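Home Projects Minutes Downloads Contact Log in

Software sync, manipulation group, 20 November 2021

Present: Sumeya Mekonnen, Bernd Schmieder, Oratile Zulu, Annelore Kohlhase, and me (Sebastião Lopes, taking notes again, so blame me for the typos). Bernd had to leave before the last item.

Last minutes: fine, except I wrote that Oratile would do the log cleanup and it was Annelore. Sorry, both of you!

1. Planner

Oratile has merged the new shelf planner into Vukent. It now treats every divider as its own collision box, where the old one had a single fat block for the whole unit and kept telling us there was no way in. We're all very happy to see that go. The downside is that planning is slower when the target sits in a middle compartment. The cap is set at 3000 ms, and one of her test queries came back in 2998, which got a round of applause and also made Bernd pretty nervous. He wants the cap left alone until we know why that query is so slow. Agreed. Oratile will run it with the profiler on.

2. Perception

Annelore went through the labels for the fruit set. We had 842 frames going in and 803 left after she threw out the duplicates and the ones with bad depth. I asked if we could keep the bad depth ones for a robustness test and she said sure, but in their own folder (fair, given what I did to the last folder). The segmenter still likes to merge a fruit with whatever dish it's in, so the grasp point gets pulled down toward the rim. Sumeya thinks we should fit the fruit first and subtract it, then look for the bowl. Annelore isn't sold on that but will try it on a branch.

3. Hand control

This one ate most of the meeting. Sumeya showed where she is with the thumb-under grasp for round things, fingers coming over the top and the thumb closing from below.
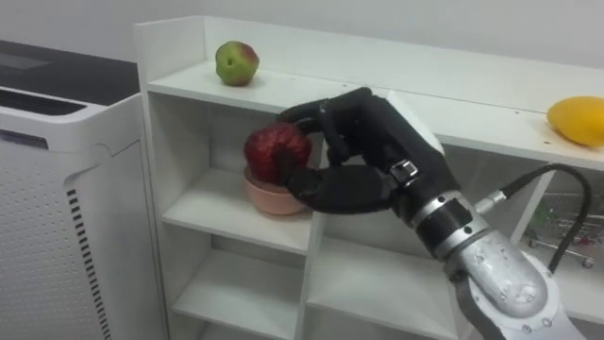 She'd like the thumb to close a little before the fingers, and right now the Dresten driver sends all the joint targets in one message, so there's no clean way to stagger them. Bernd says he can add a per-joint start delay without touching the message format. I said I'd rather have proper waypoints, and we went back and forth on that for way too long. We're doing delays for now, waypoints in February.

Also, the force limit is still hard-coded in two places. Mine, both of them. I'll move it into the config.

4. Fevico tooling

Replay viewer crashes when a log has no joint data. Annelore has a fix up, Oratile to review.

To do
Oratile: profile the slow query, review the viewer fix
Annelore: fruit-first branch, bad depth folder
Bernd: start delays in the driver
Sebastião: force limit into config
Sumeya: send Bernd the timings she wants for the thumb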